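Home | Who We Are | Our Work | Visit | Contact

About Kidatby

We teach robots by hand! Kidatby was started by Jadwiga Cieślak, who wanted anyone with patience and steady fingers to be able to show a robot how a job is done. You move the controls, the arms copy you, and every run gets saved so the robot can learn from it later.

Work at our two-arm station:

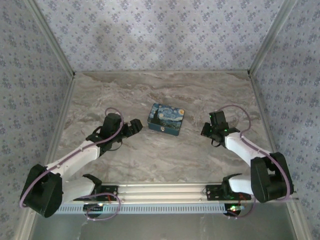
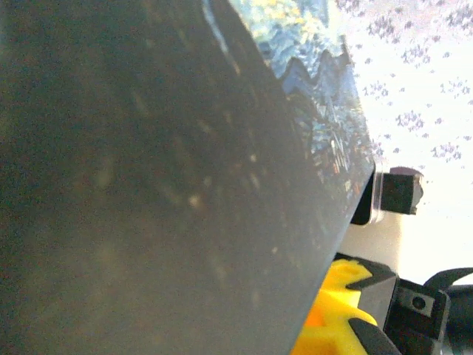
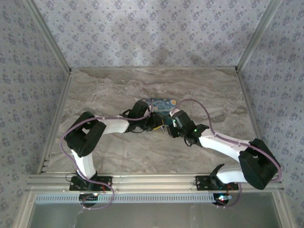
New trainers do 40 practice runs before we keep any, and then most people get hooked (we certainly did). A good task takes 100 clean runs, sometimes more. We've now passed 2000 saved runs, and our friends at Boonchu are already learning from them. Open house is in July, come and drive!

Comments

Took my daughter last summer and she didn't want to leave. Is there an age limit?

Do you train left-handed people too?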